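Proltstead (robot)

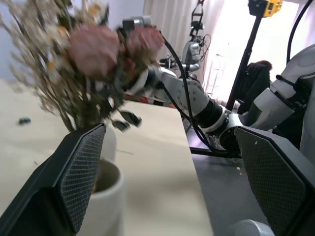
5 min read

Proltstead is a two-armed tabletop robot designed and assembled in a shared workshop by Sorcha Ní Bhriain and Pacita Lagman. It was built to handle light, irregular household objects, with flower arranging as its main test task. The name is also used for the set of plans and notes the two builders released, which other workshops have used to make their own versions.

Background

Ní Bhriain had worked as a repair technician for packaging machines before joining the Valdebenito workshop, a members' space with a wood shop, an electronics bench and one large room with daylight on one side. Lagman, already a member, ran the evening soldering class there. Both had built small single-arm machines at home and had run into the same limit. One arm can pick up a stem, but it can't hold a vase still while doing it.

Work on a shared design began in November. The first version used two hobby arms bolted to a kitchen counter offcut. It could pass a wooden spoon from one side to the other and little else. The arms flexed under their own weight, and the control board lost contact with the left elbow whenever the cable was pulled tight. The counter offcut was later cut down and became a shelf in the electronics area.

Design

The second version kept the layout and replaced nearly everything else. Each arm has 7 joints and ends in a two-finger gripper. The fingers close in parallel and are faced with replaceable textured pads. Several pad materials were tried. Smooth rubber held glazed ceramic well but pulled petals off dried flowers when the fingers opened, and foam wore out within days. The patterned pads were kept as a compromise, and the build notes advise replacing them when the texture can no longer be felt with a fingertip.

A small camera sits at the wrist, looking out between the fingers. The view is narrow and is often blocked by whatever is being held, so a further camera on a stand covers the table as a whole. The two views are matched at the start of each session using a printed card. If the stand is bumped, the card has to be shown again.

Cables to the arms run on the outside, with slack left at each joint. Ní Bhriain had planned to route them through the arm segments. The bends proved too tight for the connectors on hand, and the outside routing was kept in all later versions. The notes call for 30 centimeters of slack at the shoulder, fixed with a strap that can be undone by hand.

Power comes from a bench supply under the table. The emergency stop cuts power to both arms at once. The joints have brakes at the shoulder only, so the forearms drop slowly when the stop is pressed, and builders are told to keep cups and glass clear of the area below them.

Software

The control program was written mostly by Lagman. It runs on a desktop computer and is split into a motion part and a task part. The motion part keeps the arms from hitting each other and the table. The task part holds short routines such as "grasp stem," "lower into cup" and "let go and back away," which can be chained in a plain text file.

Early routines were recorded by moving the arms by hand and playing the movement back. This worked for cups and boxes that were always set down in the same spot. It did not work for dried flowers, since no two stems have the same shape and a bunch shifts each time one is added. Later routines were based on recorded sessions in which a person steered both arms. Lagman kept 196 of these sessions and discarded the rest, mainly for poor lighting or a dropped stem.

The collision check treats a bouquet as a solid block. A gripper that has to go in among the stems must therefore have the check turned off for the last part of its path, and speed is limited during that step. The issue is listed as open in the project notes.

Flower arranging task

Dried flowers were chosen because they can be used many times, cost little and show damage clearly. Roses are the hardest of the common types. The head is heavy for the stem, and the leaves below it break off when brushed by a finger. Fine sprays cause a different problem, as they cling to the pads and are carried away when the gripper backs out.

The usual vessel is a plain ceramic cup. A white cup is easy for the wrist camera to find against a pale wooden tabletop in even light, though strong sun from a window can wash out the view. Ní Bhriain's notes recommend sheer curtains for this reason and warn against thick ones, which make the room too dark by mid-afternoon.

A run is scored by hand. The scorer records whether the cup stayed upright, whether the stems stayed in it after the grippers had let go, and how much material had fallen on the table. Loose leaves and petals are swept up between runs so they are not scored twice.

Release and later versions

The plans were posted on Thursday, February 22, 2018, along with a parts list and the task files. The first posting left out the drawing for the shoulder bracket, which was added after several readers asked for it.

Two later versions are described in the notes. Verico is a lighter build with shorter arms, meant for a desk. It uses the same fingers and pads but has no shoulder brakes and is limited to loads under 2 pounds. Clotex is a single-arm version on an upright frame, with a clamp gripper for holding a vase or a board steady while another machine works on it. It runs the same motion program with the two-arm check removed.

Lagman maintains the task files. Changes to the mechanical drawings go through Ní Bhriain, who asks that builders send measurements along with any suggested change.

See also

Parallel gripper
Teleoperation
Shared workshop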